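Laundry sorting

Laundry sorting is the household job of dividing worn clothes into groups before they are washed, and it is one of the most satisfying small skills a home can teach. It covers color, fabric, weight and amount of soil. The work usually starts from a mixed pile, and even a very small one can raise most of the questions a sorter has to answer.
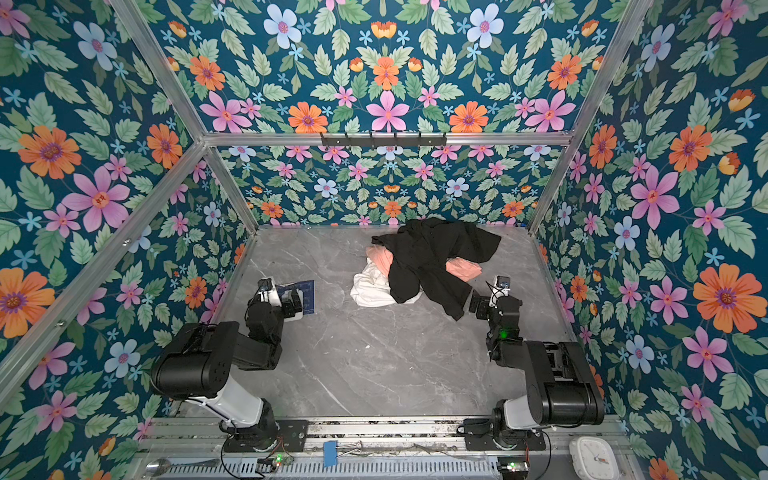 Color

The oldest and best-known division is by color. Whites go together, darks go together, and everything between them is open to wonderful argument. Pinks, salmons and corals are the classic trouble: too tinted for a white load, too pale to share water with a new black top. Many households keep a separate "lights" group for them. Black garments are often turned inside out to protect the outer face, and sleeves are pulled straight at the same time.

Fabric and weight

Sorting by weight came later to most home manuals. A heavy jacket rubs against thin knits in the drum and dries far more slowly. The Siltham method, named for the town where Roxana Urrego taught evening classes in housekeeping, puts weight first and color second. Her pupils were given 15 garments and asked to make as few loads as they safely could. Corina Cârstea's handbook Belero takes the opposite order and lists 21 fabric types, with a lovely long chapter on wool.
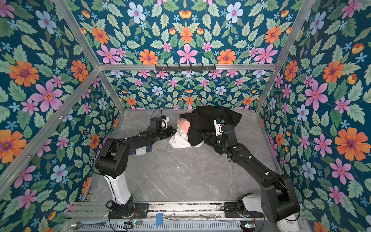
Working from the pile

There are two common ways to break up a heap. In top-down sorting, each piece is lifted off as it comes and placed in its group. In spread sorting, the whole heap is opened out on a table, bed or clean floor first, so that small items caught in folds come to light. Spread sorting takes more room, but it is a delight for anyone who has ever lost a sock inside a sleeve. Pockets are emptied and zippers closed at this stage.

See also: Clothes folding; Care label; Stain removal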